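Search this site Search Menu

Foler laundry cell gets new finger pads (and a proper morning routine)

14 Shares 2 Comments

I stopped by the Foler workshop this week, mostly to find out why the laundry cell had gone quiet, and ended up staying until lunch. Short version for those of you who only read the first paragraph: it's running again, it has fresh pads on both fingers, and there's now a checklist taped up that people seem to be following!

If you haven't been keeping up, this is the cell that picks clothes out of a basket and lays them on the table. It had been getting worse at it for a while. Sweatshirts were mostly fine, but anything thin would slide out halfway through the lift, and the arm would carry on to the drop spot holding nothing at all. I watched a few of the old recordings and it's a sad thing to see, a robot very carefully placing no T-shirt on a table.

The first guess was software (it's always the first guess). A good part of a morning went into grip force settings before somebody took hold of the pads and found they'd gone shiny and hard on the inside faces. The log had them at 4000 grasps. The Benik pads the shop buys are soft and grippy when they're new, and I can tell you from squeezing an old one next to a fresh one that they don't stay that way.

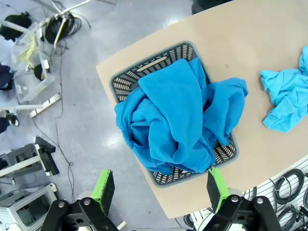

Swapping them is a small job, and I was allowed to help, so you know it can't be hard. Power off, arm parked low, then the bolts come out of each bracket and the finger slides free. The old pad peels off and leaves a gummy line of adhesive that takes longer to clean up than everything else put together. New pad on, press it down for a while, finger back on the bracket, bolts in. The trick I was shown is to leave the bolts a little loose on both sides, close the fingers gently on a folded cloth so they line themselves up, and only then tighten. Last time one finger went on slightly crooked and the pads met at one corner, which is probably why they wore so unevenly.

After that comes the wrist camera. It has to be checked whenever the fingers come off, even if you're sure you didn't bump it - and everybody is always sure they didn't bump it. The Somis calibration routine took 4 minutes and came back a hair off, so it got run again and passed.

Then the fun part, which was test picks. We did 44 of them with a mix of thick and thin stuff, and the arm dropped 2. Both were the same slippery shirt, so I'm inclined to blame the shirt. The week before, it would have dropped thin things all day long.

As for the checklist, it's short. Wipe the pads before the first run, look at them for shine, wiggle each finger to feel for a loose bolt, follow the cables along by eye to make sure nothing is rubbing or pulled tight, and write down the grasp count. If the pads look glazed they get changed that day, whatever the count says. A box of spares now lives in the same drawer as the hex keys, which had apparently never occurred to anyone, me included.

The next thing on the list is a softer pad from Kubíček, which should be in by May. It's thicker than the ones on there now, so the closing distance will need to be set up all over again. I've asked to come back for that one and I'll post the drop numbers when I have them.

2 Comments Share this story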